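Recording Your First Demonstrations With a Hand-Held Gripper

Posted Sunday, August 18, 2019 by Naveed Sial

This guide covers recording by hand: you hold the gripper, do the task yourself, and the camera on the tool records what the gripper would see. It is written for the tools we use at the Genville workshop, but most of it applies to any two-finger gripper with a camera behind the fingers. If you are driving an arm from a leader unit, read the Skukine page first and come back for the section on checking your takes.

Before you start

Charge the tool and empty the card. A full card stops the recording without a sound, and you will lose whatever you did after that.

Pick one task and write it down in a single sentence. "Pick up the plug and set it in the tray" is fine. "Tidy the table" is too loose for a first set.

Set up the table

Use a plain surface with even light. Move lamps that throw a hard shadow of your arm across the work. A soft shadow from the tool itself is normal and you can leave it.

Keep the background the same for the first 13 takes. After that, start moving things - shift the object a hand's width, turn it, swap which side you come in from.

Check the fingers

Open the gripper all the way and look at the live view. Both fingertips should be visible, at close to the same height, with clear space between them. If one tip sits much higher than the other, the camera mount is probably twisted. Loosen it, turn it back and look again.

Squeeze slowly until the tips meet, then let go. The fingers should open again without sticking. Do this three times before every session.

Record a take

1. Hold the tool over the table with the fingers open and nothing between them.
2. Press record and stay still for a slow count of three.
3. Move toward the object at a steady speed. Slower than feels natural is about right.
4. Close the fingers, wait a beat, and lift.
5. Set the object down, open fully and back away before you stop recording.

If you fumble the grasp, finish the motion anyway and mark the take as bad afterward. Don't stop halfway and start over in the same file.

Keep your free hand out of view. It is easy to reach in and steady something without noticing, and the robot has no second hand to copy you with.

Check your takes

Open the first image of each take before you look at anything else. You want open fingers and a clear view of the table between them.

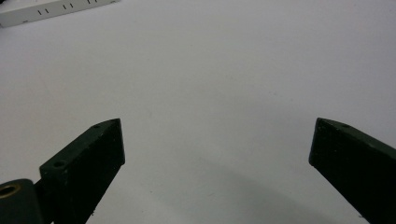
Gripper fully open over a white tabletop, both fingertips in view.

Next, scrub through at high speed. Look for blur during the approach and for any point where the object leaves the view. Throw out takes with a long blurred stretch.

Name the good ones by task and number and copy them to the Kyriakidis drive. The shared set stood at 2,786 takes when I last synced, so a clear name matters more than it used to. Bad takes go in the reject folder, which gets wiped in December.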